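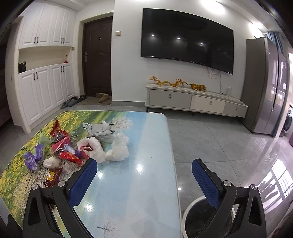 Step 1. Choose and prepare the work surface

The Pikon hand-held gripper is used to record demonstrations that a robot arm will later learn from. This page covers one task, clearing trash from a low table into a bin, as it is collected in homes for the Fukska study.

Select a table that the operator can reach from all sides without kneeling. Leave the household tabletop as it is. Printed and glossy tops are wanted in the data, and a landscape print with yellow flowers and pale blue sky is a harder background for the policy than a plain board. Do not cover the print with a cloth.

Step 2. Place the bin

Set an open bin on the floor beside the right edge of the table. A round white bin with a dark interior is suitable. The open jaws should be able to pass over the table edge and stand above the bin with no step by the operator. Once the first episode has begun, the bin stays where it is until the set is complete.

Step 3. Lay out the items

Use light trash of mixed kinds: snack wrappers, paper tissue, crumpled plastic bags, a paper bag. Group the items on one half of the table and let them overlap. Red snack packages piled together are useful, as the policy must learn to separate pieces of similar color. Small crumbs may be left in place. They are not targets and are not scored.

Furniture, shoes and appliances in the rest of the room are not to be rearranged. Obtain the resident's written consent before recording, and put away mail and family photographs.

Step 4. Check the gripper

Confirm that both finger pads are seated and that the textured faces meet evenly when the jaws close. Tighten the jaw screws by hand. Open and close the jaws fully 2 times so that the Jomenell software can register the range of motion.

Step 5. Record an episode

a. Hold the gripper still over the table with the jaws open and start the recording.
b. Approach one item from above. Close the jaws on a fold or raised corner, not on the flat middle of a wrapper.
c. Lift, carry the item over the table edge, and open the jaws above the bin.
d. Return to the table and repeat until all target items are in the bin.
e. Stop the recording with the gripper at rest.

Keep the free hand out of view. If an item falls to the floor, complete the episode and mark it "drop" in the log. Such episodes are kept and are reviewed separately.

Step 6. Reset and vary

Lay the items out again in a new order. Collect 16 episodes in each home, and change the starting half of the table after the eighth.

Step 7. Upload and review

Transfer the files to the Sampaio server on the same day. Episodes in which tracking is lost are rejected by the review script. The first release of the table-clearing set holds 383 accepted episodes, of which 30 are withheld for testing and must not be used in training.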